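Arnirora sets out staged equipment plan for bag-handling cell

Arnirora has approved a two-stage purchase of automation equipment for its packing hall at Noditz, with the first orders to go out in February. The plan covers hand-held grippers for recording demonstrations, work tables, floor rails and, in the second stage, a pair of robot arms to take over part of the bag and tray handling now done by hand.

The first stage is budgeted at $83,000. Most of that goes to demonstration equipment and the labour needed to use it. The second stage is budgeted at $232,000 and will not be released until the recorded work has been reviewed and the trained system has passed a bench trial.

Soft packaging is the reason for the split. The company's earlier quotes were for suction pickers, which handle cartons and rigid trays well and thin plastic bags poorly. A bag changes shape each time it is put down, and a fixed pick position is of little use. Under the new plan, operators carry out each task with a gripper in each hand while the motion is recorded, and the recordings are used to train the controller that will later drive the arms.

Pascual, the integrator on the project, recommended that the hand-held units and the arm-mounted units share the same finger geometry. Arnirora accepted this, although it ruled out the cheapest tender. Plates and fingers wear at different rates, and the budget includes two full spare sets for the first stage. Cables are listed as a separate line after the pilot went through more of them than planned. Strain relief at the back of the gripper has been added to the specification.

Work tables will be a standard height, with a light-coloured top. Trays are to be the same shallow type already used on the line, so no new tooling is needed there. The purchasing note asks that bags be drawn from ordinary stock, printed and unprinted, and that operators not smooth them flat before starting a run.

Floor space was the other constraint. The first layout took up more of the hall than the site could give, and Illitz, which is supplying the rails and stands, redrew it with the stands moved in behind the tables. Carpeted bays will be kept for recording. The arms, if they are bought, go on the concrete floor at the north end, where there is three-phase power and room for guarding. Illitz has quoted for the guarding separately, and that figure is not in either stage.

Staffing for the recording work will come from the existing day crew. Shifts on the grippers are limited to 70 minutes, after operators in the pilot reported sore wrists on longer ones. No positions are being cut in the first stage. Arnirora has said it will publish a staffing plan before any money from the second stage is committed.

Three items are still open. The software licence has been quoted per station and per site, and the site price only makes sense if a second cell goes ahead. Freight on the arms is priced in a foreign currency and has not been fixed. The company also has to decide whether to lease the arms — the lease includes service visits and a swap-out unit, but costs more over the full term.

Delivery of the tables and rails is expected first, followed by the grippers. Pascual will commission the stations one at a time so that recording can begin before the full order is in. Existing manual packing will continue alongside, with no change to dispatch times.

A review is planned once the first block of recordings is complete. It will look at usable recordings per shift, the share rejected for dropped or torn bags, and spending on spares against budget. If the results fall short, the tables and rails will be moved to the returns area and the second stage will lapse.
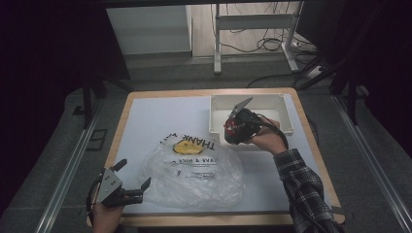

Bag and tray work with a hand-held gripper in each hand.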